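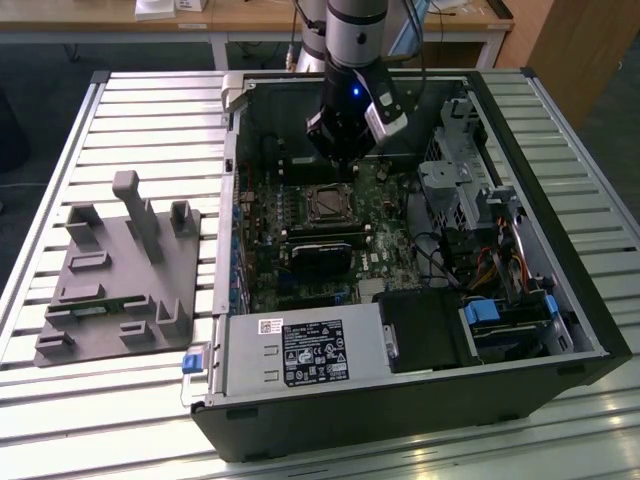 Desktop tower opened up on the slotted work table.

Second Life Computers, members' meeting
24 September 2021

Chair: Jolanta Czarnecka
Notes: Dorota Mazurek
Apologies: Ama, who sent her points by email ahead of time

Minutes of the August meeting
Read and accepted with one fix. The loan form goes home with the borrower and a copy stays in the binder. The August minutes had it the other way around.

Requests from families
Jolanta opened with the good news, and there was a lot of it! The fall request list has been cleared. Every household that asked for a desktop before school started now has one, and the thank-you cards are pinned up by the coat hooks for anyone who wants to read them. A girl in seventh grade wrote that she has already made a comic on hers and would like to know if we have a drawing tablet. We do have one, without a pen. Dorota will look for a pen that fits.

New requests are coming in from older people who want to do video calls. This is a lovely group to work with, and Jolanta would like each of them to get a sit-down hour at pickup so they leave having made a call. Agreed by all. Pickup slots will be made longer from next month.

Donations coming in
Trondix is replacing its office desktops and has offered us the old ones, with screens and keyboards. They come without drives, so there is no data to wipe, but we will need to buy drives for them. Everyone was delighted. Discussion on where to put them all until they are sorted. The back wall can take most of the towers if the printer pile goes to recycling first. Moving the printers was put off in August and again before that, so it now has Jolanta's name on it.

Kotix, the shop on the corner, would like to keep a drop box for cables and small parts by its door. Agreed, with a sign saying no batteries please. Ama wrote that she has a sign already painted and only needs to be told how big the box is.

Money
We hold $858 in the account. Drives for the Trondix towers were discussed at length. Dorota had a quote of $239 for a first box of small solid-state drives, which the meeting felt was a very good price. Approved. The rest stays put until we know what the winter rent is going to be. Dorota reminded everyone that receipts can be handed in on paper or as a phone picture, and that a receipt with a shopping list on the back is still a receipt.

Swapping parts between machines

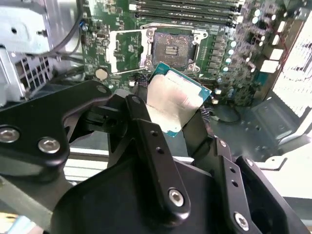

The long talk of the evening was about when a tired desktop is worth the effort. Several members feel we give up too early on the older ones. More memory and a solid-state drive make a huge difference to a machine that only needs to run a browser and a word processor, and it is such a pleasure to hand one over afterward. Others pointed out that an old desktop can use a fair amount of power, and that a family paying the bill ought to hear that from us before they choose.

It was agreed that the choice card at pickup will get two new lines, one for how much power the machine tends to use and one for how loud it is. Jolanta will write the wording. She asked for plain words only, please, and no part numbers.

Dorota brought up dust. Towers that come from kitchens and workshops should be cleaned outside before they reach the sorting shelf. The side door has a good step for this. Masks are in the drawer under the kettle.

Hafþórsson, who has been running the Linux table, offered to do a beginner evening on picking a system for an old computer. A very warm yes to this. He would like people to bring whatever they have at home, in whatever state it is in. Coffee and cinnamon buns to be arranged. He also asked that the projector come back from wherever it went.

Questions from members

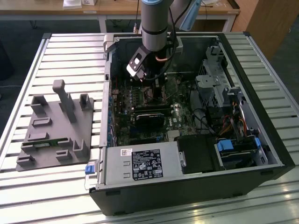 Can a family bring a computer back if it stops working after a few months?
They can bring it back at any time, and we will fix it or give them another one from the shelf. It helps if they bring the loan form, but they don't have to.

A follow-up asked about files left on a returned machine. Dorota explained that we copy them to a stick for the family before anything else is done, and the stick is theirs to keep. This is not written down anywhere at the moment. It will be added to the form.

Any other business
The open house went over nearly every detail in August, so only the leftovers were taken. The banner is at Ama's place. Name tags will have first names in big letters. The kids' corner will have old keyboards to take apart, which went down wonderfully last time, and somebody should bring a tub for the loose keys.

A new key for the side door has been cut and hangs on the blue hook.

To do
Jolanta: printers to recycling, wording for the choice card, reply to Trondix with our thanks.
Dorota: order the drives, look for the tablet pen, add the files paragraph to the loan form.
Hafþórsson: date for the beginner evening.
Ama: sign for Kotix, once Dorota has measured the box.

Meeting closed with cake, baked by Jolanta. Poppy seed.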